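Category: Robotics / Data collection / Codes of practice

Handheld demonstration protocol (household textiles)

A handheld demonstration protocol is a set of written rules for recording manipulation tasks with a gripper operated by a person instead of a robot arm. The recordings are used to train control policies. Protocols for household textiles, such as bedding, towels and clothing, form a separate group because cloth has no fixed shape and the usual rules for rigid objects do not transfer well.

Background

Early collection guides treated cloth as a special case of pick-and-place. They set a start pose and an end pose and left the middle of the task to the operator. Reviewers found that two operators following the same guide could produce recordings with little in common, one dragging a blanket by its corner and the other gathering it from the center. The Bududik guidelines, first circulated in draft by Gerardo Mangubat and Aileen Cabanatuan, responded by setting rules for the grasp itself. A revised text dated 04/01/2025 added sections on privacy and on rejected recordings.

Scope

The guidelines apply to two-finger grippers held in one or both hands, with a camera fixed to the tool. They cover beds, sofas, tables and laundry surfaces in occupied homes. Powered arms, suction tools and gloves fitted with sensors are excluded.

Grasp and contact

The operator must take hold of cloth at an edge or a fold unless the task sheet calls for a flat pinch. Both finger pads should meet the fabric, and the pads must stay in camera view from first contact until release. Closing the fingers on two separate layers is recorded as a fault when the task concerns only the upper one.
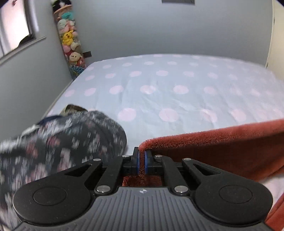

Milagros Dela Peña has objected that the edge rule is too strict for thick fabrics, where the hem is often the hardest part to hold, and that operators should be free to choose a fold a short distance inside it. The current text permits this for fleece, quilts and padded covers if the choice is noted in the session log.

Speed and camera motion

Fast wrist turns blur nearby objects and weaken position tracking. Operators are told to approach at a steady pace and to pause briefly before closing the fingers. Blur at the border of the view is accepted. Blur across the finger pads or the grasped fabric is not.

Room conditions

Furniture and personal items are left as the household keeps them, apart from breakable objects within reach of the tool. Windows may be uncovered, but the operator should avoid facing direct sunlight during the grasp. Papers, screens and photographs that could identify a resident must be removed or covered before recording starts.

Rejection and review

A session consists of 100 recordings. A second person checks each one against the task sheet, and a session with more than 4 faults is returned to the operator. Failed grasps are kept and labeled, provided the tool was handled correctly. In a trial by Wuvance, 278 recordings were reviewed twice under this rule, and most disagreements concerned the exact moment of release. Crisanto Tolentino later proposed marking release at the first visible gap between pad and cloth, a definition adopted in the revised text.

Related articles
Kedus labeling scheme
Tiongson grasp notation
Deformable object manipulation
Consent in home recording
Finger pad wear and replacement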